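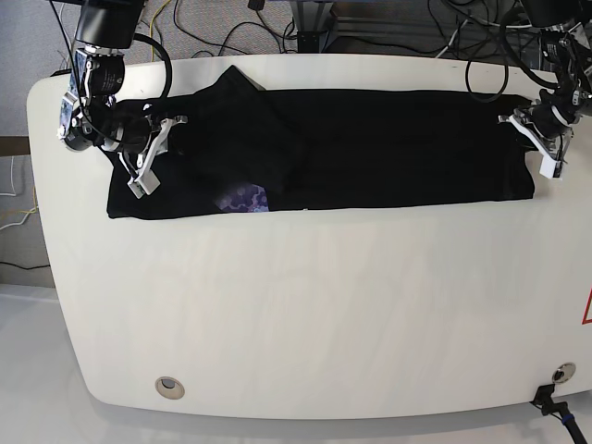
Figure 3. Two robot arms over a black garment on a white table.

4. Name resolution across independent ledgers

4.1 Setting

The resolver described in Section 3 assumes that a top-level name and all of its sub-level names are recorded on the same ledger. This is rarely the case in practice. A registry operator may hold the top-level name on a proof-of-work chain, where ownership changes are slow and expensive, and issue sub-level names on a second chain with short block times and low fees. The two ledgers share no clock, no validator set and no common format for proofs. A client that wants to resolve a name must then decide which statements from the second ledger are still authorized by the first.

We call the first ledger the root ledger and the second the leaf ledger. In our deployment the root ledger is Stestero and the leaf ledger is Maglaya. The bridge between them, Ekuvov, was written for this work and replaces the earlier relay by Karras, which required a trusted signer on both sides.

4.2 Delegation records

A delegation record on the root ledger contains four fields: the top-level name, the identifier of the leaf ledger, the address of the registrar contract on that ledger, and an expiry height. The expiry height is counted in root ledger blocks. Expressing it in leaf ledger blocks would save the client one lookup, but it would let a stalled leaf ledger extend its own authority without limit.

The registrar contract keeps a copy of the delegation record together with a Merkle proof of its inclusion in a root ledger block. Anyone may submit a newer proof. The contract accepts it if the header chain is valid and the block height is greater than the one stored. No special role is needed for this operation, and the fee is paid by the submitter.

Revocation is handled in the same way. The owner of a top-level name publishes a record with an empty registrar address, and the contract stops issuing names as soon as a proof of that record arrives. Between publication and arrival the contract may still issue names. We call this period the revocation gap. A name issued in the gap is marked invalid when the proof is processed, but a client that resolved it earlier may hold a cached answer.

4.3 Client behavior

A full client follows the header chains of both ledgers and checks the proofs itself. A light client follows only the root ledger headers and asks a set of gateways for the leaf ledger state. It accepts an answer when a majority of the gateways return the same state root. This is weaker than a full check – a majority of colluding gateways can present an old state – but the age of that state is limited by the expiry height in the delegation record, which the light client verifies on its own.

Cached answers carry the root ledger height at which they were verified. When the local header chain has advanced 21 blocks beyond that height, the answer is discarded and the name is resolved again. Smaller values shorten the exposure described in Section 4.2 at the cost of more gateway traffic. We did not tune this parameter per name, although nothing in the protocol prevents it.

4.4 Measurements

The test network ran on machines at Imcombe during March. We registered 2000 sub-level names under a single top-level name and resolved each of them once from a light client with an empty cache. The median resolution time was 1142 ms. Repeating the run with the gateways placed in the same data center as the client gave a median of 1117 ms. The small difference indicates that proof verification, and in particular the hashing of header chains, accounts for most of the delay, and that network distance matters little at this scale.

Nasr's suggestion to store a checkpoint header in the client was tested separately. It removes the need to verify headers older than the checkpoint and makes the first lookup much cheaper, but it adds a value that must be shipped with the software and trusted by the user. We left it out of the reported runs.

4.5 Limitations

The design does not address reorganizations on the root ledger that are deeper than the confirmation depth used by the registrar. In that case a proof may refer to a block that is no longer part of the main chain, and the contract has no means of detecting this until a longer header chain is submitted. Increasing the confirmation depth makes the event less likely and widens the revocation gap.

A second limitation concerns fees. Proof submission is open to anyone, yet no payment is made to the submitter. On a busy name the registrar's own users have reason to keep the proof fresh. On a name with few users this is less certain, and the delegation may lapse on the leaf ledger while it is still valid on the root ledger. Renewal by the name owner restores service without loss of registered names.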